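Questions I get about the grocery unpacking recordings

Last updated Jun 16, 2024

What are you recording, exactly?
People steering two arms through small kitchen jobs, so that a learning system has something to copy. Right now the job is vegetables and a basket. Each run from start to stop is one example, and I save the joint positions along with the video.

How many examples do you have?
70 good ones for the vegetable job so far. I'd like a lot more by September, but my weekends are only so long!

Why vegetables?
They're cheap, they come in silly shapes, and I can eat them afterward (soup, mostly). A pepper and a tomato need quite different grips, and I want both in the data.

Isn't a clear bag a terrible choice?
It's a pain, yes. It shines, it crumples, and it never stands the same way twice. But people bring food home in bags like that, so I'd like the system to meet them early. I started with a bowl and got bored of it fast.

Do you keep the runs that go wrong?
Depends! If something gets dropped and the operator picks it up again, I keep it. Those are some of my favorites. If the bag falls over and I have to reach in by hand, the run goes in a separate folder called Mada (long story) and stays out of training.

How long is one run?
I cap it at 60 seconds. Past that the operator is usually fiddling, and the fiddling gets learned too.

Do you move things between runs?
Every time. I shift the bag and the basket a bit, swap a vegetable or two, and every 5 runs I start over with a fresh layout. My first batch had everything in one spot and the trained model was hopeless the moment I nudged the basket.

Can I get the data?
Soon. The set is going to be called Jumley and I'm still cleaning up the labels. Write to me through the contact form if you want a small early chunk.

Can I use it with a single arm?
You can try, though the runs were all planned for two. I haven't tested it myself, so please tell me how it goes.

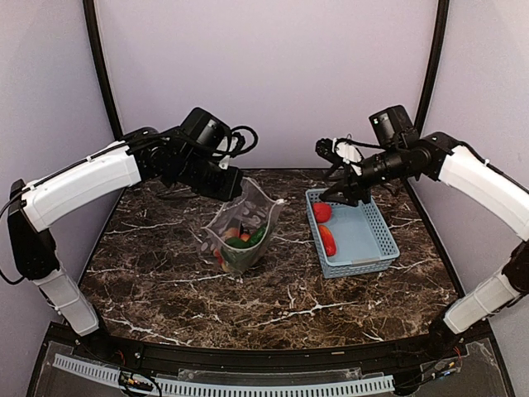 Bag on the left, basket on the right, tomato and red pepper in the basket.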